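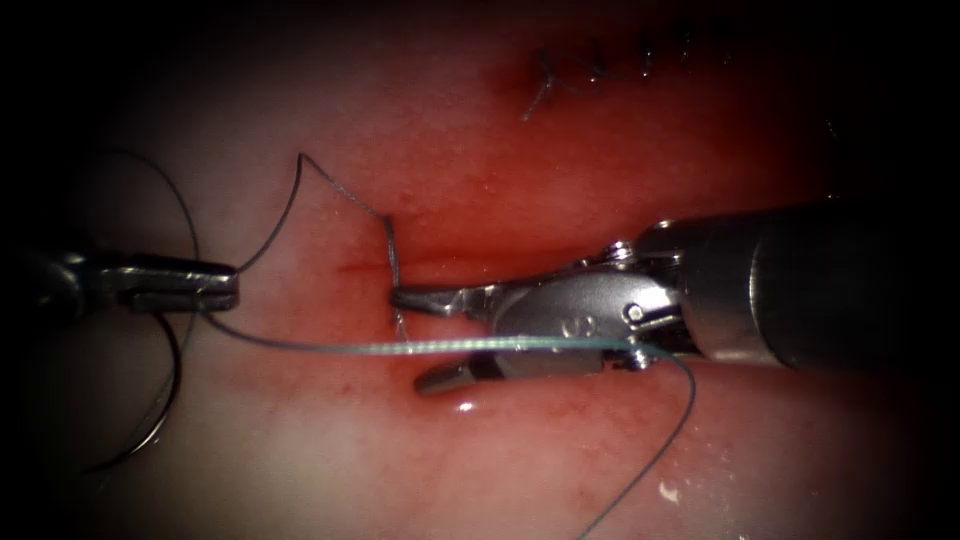 Thread tracking and grasp planning for a two-arm suturing assistant
Student project report, surgical robotics software lab
Submitted 06/08/2022

1. Background

The project started from a problem left open by the previous group. Their planner could move both instruments to a handover pose, but it needed the thread to be marked by hand in the first frame of every run. If the thread slipped or was hidden behind a wrist, the run had to be stopped and marked again. Our task was to replace the manual step with a tracker that finds the thread by itself and passes a grasp point to the planner.

We did not work on needle driving or knot tying. Force sensing was also out of scope.

2. Software layout

The code is split into three processes. Halonen is the tracker. It reads camera frames and publishes each thread as an ordered list of points. Hesov is the planner, inherited from the previous group and changed only where it receives its input. Asell is a small tool we wrote for replaying recorded runs and stepping through them frame by frame. All three talk over the lab's message bus, Jundier.

Halonen first segments thread pixels with a small network, then thins the mask to a center line and links the pieces. Linking was the hard part. When more than one thread is in view, or a thread passes between open jaws, the center line breaks into short segments, and the nearest segment is often the wrong one. We score each possible link by gap length, change in direction, and color. Color helps a lot with a blue-green thread next to a dark one. It helps very little between two dark threads.

3. Data

We labeled 774 frames taken from recorded suturing runs. Of these, 153 were held back for testing and never used for training or for setting thresholds. Frames from one run were always kept in the same set. Labels were drawn as polylines in Asell, which was slow at first because the undo command removed the whole line. We fixed that in February and should have done it sooner.

4. Results

On the test frames the tracker gave a usable grasp point in more than 64 percent of cases. We count a point as usable if it lies on the correct thread and the planner accepts it with no manual change. Most failures fell into these groups:

Thread lost in the dark border of the camera view.
Glare on wet tissue or on a steel jaw labeled as thread.
Finished stitches picked up as part of the loose thread.
Wrong link where two threads meet or cross.

The third group was reduced by dropping segments shorter than 5 pixels before linking, although this also removes real pieces of thread close to the wound edge. We kept the filter on for all the results given here.

5. Remaining work

Halonen treats every frame separately. Carrying the point list over from the last frame should help with short occlusions, and the message format already has a field for it. Hesov still assumes that the grasp point does not move while the arm approaches, so it should be changed to accept updates during the motion. The label files and the replay tool are in the project repository, along with build notes for the lab machines. The notes for the older workstation are incomplete.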